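Our sweeping robot, second month in the club

I promised to write again when our team has something to tell, and now we have. For new readers: I joined the student robotics club at Sheehan this year, and my team is called Grirkuteo. There are four of us, and our mentor is Jamshid Parsa, who is very patient with my questions. In August we choose a task for the Cendlow challenge, and we took tabletop cleaning. I thought it was the easy one. My teammates let me believe this for one whole week.

The task sounds simple. Small things are scattered on a table and the robot must gather them into one place. It gets 7 minutes. You may use any tool that a person can buy in a normal shop, but you may not glue it to the robot. It must be held.

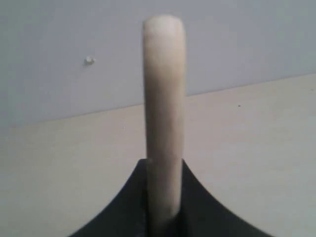

So the first question was how to hold. A person changes the grip many times without thinking. Our robot takes the tool one time, and if the angle is wrong at the beginning, it stays wrong until the end. I wrote a small table of grip angles and we tried them one after another. Jamshid told me to write down also the bad ones, and I was a little annoyed, but later I used exactly those lines to find my mistake. I had mixed degrees and radians in one place. Please do not laugh, it cost me two evenings.

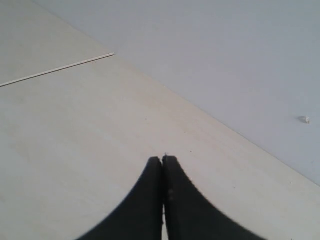 Calibration is my job in the team, and I have started to like it. Every session begins with the same routine: close the gripper, go to the known points, write the numbers, compare with last time. I look at the two fingertips very closely, to see how they meet, and also at what is on the board near them. There are a few tiny dark specks on the pale surface, and for our camera program a speck can look like something to be swept. We now set a minimum size in the program, and it behaves much better. Our log file has 3,966 lines already, almost all of them mine.

The other half of the work is sweeping itself. My first program made long, fast strokes, and the light pieces flew in all directions. Now I use short strokes, starting from the outside. The small round ones are the worst, they roll when you only come near. I think the height of the bristles is more important than the speed, but my teammate who writes the motion code does not agree with me, so we will test both and I will report the result fairly.
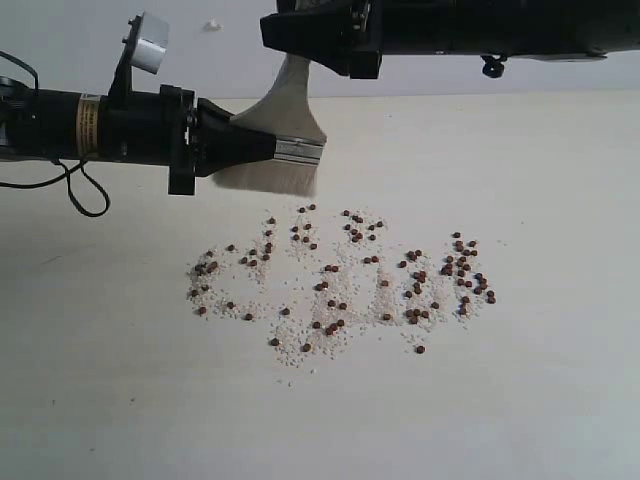 What we still have to do

The list is on the door of our room at Prornitz, and I copy it here so that I feel some pressure:

Save the grip angle together with each run, so we can repeat a good one.
Make the second arm wait its turn. At present both arms want the middle of the table.
Run 100 practice rounds before we change any more code. Jamshid wanted 500, we negotiated.
Find out how the judges will measure what is left on the table. I have written to them and wait for the answer.

If somebody who reads this has worked with brushes on a robot, please leave me a comment, especially about keeping the same height over the whole table. My next post will be after the practice rounds, with the numbers for both ways of sweeping.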